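Spoons, week nine

Right, I promised a proper write-up of what we've been up to at robotics club and then vanished for most of March, so this is going to be a long one. Put the kettle on.

For anyone new here (hello!), I go to an evening class for grown-ups who like robots and don't know much about them. It's run out of the upstairs rooms at the Dunleavy, which used to be a school and still smells like one, poster paint and floor polish and somebody's packed lunch. We do two hours of an evening and then the keen ones turn up again on Saturday mornings. I am one of the keen ones. My family have opinions about this.

This term everybody had to join a team and enter the Tromimero, our end of term competition. There are kitchen tasks and garage tasks. We went for kitchen, mainly on the grounds that I can't tell one spanner from another, and our team is called Gonder. It was meant to be Gander. One of us filled in the form on a phone on the bus and by the time we noticed it was on the scoreboard, and now I'm quite fond of it.

The whole thing happens in simulation this year. I'll admit I sulked when I heard. I wanted to press a big button and hear motors! But the club has precious little bench space and far too many of us, and in the simulator you can drop something on the floor as often as you like and all you lose is your temper. The software we use is called Jutel, and it does run on my old laptop, though the fan goes like a hairdryer and I have to sit with the thing propped on two cookbooks so it can breathe.

So, the task. There's an object on a worktop, the gripper comes over it, closes, lifts, holds it up and puts it back down again. You get 60 seconds per go. That sounds like ages until you watch your arm spend half of it making its mind up. Points for the lift, points for a gentle landing, points off if you scrape the worktop, and the object can be anything from the kitchen list. Ours came out as the carved spoon. The team next to us got a mug with a lovely big handle and I've been jealous for weeks.

I thought a spoon would be easy. It's a stick with a bit on the end! But it lies very flat, so the fingers have to go right down near the stone before there's anything to grab, and if they go down a whisker too far you've scraped. Then there's the question of where to hold it. We began by going for the middle, as you would, and the heavy end drooped every single time, and the whole spoon swung round like a weathervane and fell out. Then we tried gripping nearer the head and it behaved much better on the way up but we kept catching the carving on the way in. We've ended up holding it by the handle, a bit further up than feels natural, and lifting slowly. Very slowly. I make tea during it.

The worktop has caused nearly as much bother as the spoon. You can swap the surface in the settings, and our first goes were all on plain grey, where our little bit of code for finding the handle did beautifully and we were unbearable about it. Then we switched to the marble, which is all veins, hundreds of pale cracks running every which way, and it decided that one of the veins was a spoon handle. It went for it with total confidence. Closed on thin air, lifted the thin air, held the thin air up very nicely and set it down without a scratch. I laughed until I had to go and stand in the corridor.

We fixed that (mostly) by feeding it a lot more practice images on busy surfaces. We made 420 of them over a weekend, moving the spoon a little, turning it a little, changing the light. It's dull work and I found I didn't mind it, it's a bit like shelling peas. I did the ones where the spoon points away from us, so if it fails in that direction at the Tromimero you'll know who to write to.

The other lesson, and this one was my fault entirely, is about how wide to open the fingers. I'd set them to open only a bit more than the handle, thinking that would be tidy. It meant that any tiny mistake in the aim and a finger came down on top of the wood. Now we open them nice and wide, come down with the handle somewhere between the two, and let the closing do the centring. Took me an embarrassing number of evenings to think of. I wrote it on the inside cover of my notebook in capitals.

Where are we, then? On our last full practice we ran it 36 times, start to finish, with the spoon put down at a different angle each time, and we came away with more good lifts than bad ones, which for us is a parade. The misses were nearly all when it was lying sideways on. We've got a plan for that involving turning the wrist earlier, and if it doesn't work we've got a second plan which is hoping.

Still to do before the day: the gentle landing (ours is more of a plonk), the sideways business, and the poster, which I said I'd draw and have not started. It's going to have the spoon's face on it. I've grown terribly attached to that face. It looks like it knows something about our code.

If any of you have done this sort of thing and have thoughts about putting long thin objects down softly, please leave me a comment, I'd be so grateful. And whoever asked last time about the ginger loaf recipe, I haven't forgotten, it's coming next.

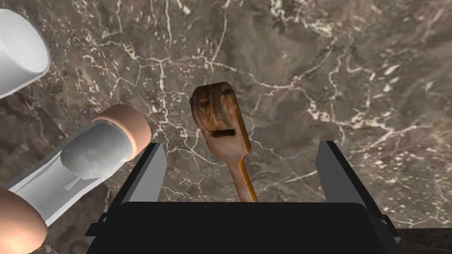 Our spoon on the dreaded marble, fingers open either side of the handle.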